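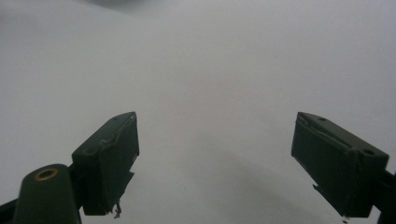 Jaws open, budget open

Dark green fingers, pale grey surface, nothing in the grip yet. Look along the edges and you'll see the scuffs I keep banging on about.

What we're trying to buy

Welcome to the shopping gallery! I'm putting this page together for everyone at the Eltham workshop who keeps asking where the gripper money is going (fair enough, it's your money too). We're planning for next year's hand-held grippers, and Candela Bustamante and I have been going back and forth over the numbers since January.

The short version – we've got two quotes. Cornarel wants $136 for a pair of fingers, and Kovács will do a pair for $64 but with a longer wait on delivery. I was all for the cheap ones until Candela pointed out that freight to Clumitstead is another $44 an order, whichever colour of box it turns up in. So it makes sense to order everything in one go and stick it on the shelf.

My favourite bit to argue over is the finish. Dark green looks great for a while, then the raised seams rub pale and the corners start to chip. Do we pay extra for a tougher coating? I say no, Candela says yes, and I've pencilled in $17 a finger so we can stop emailing each other at 11 pm.

Still to price up: spare bushings, small fasteners for the finger holes and a decent case to carry it all in. If you've bought any of those lately and were happy with them, let me know what you paid, freight included please!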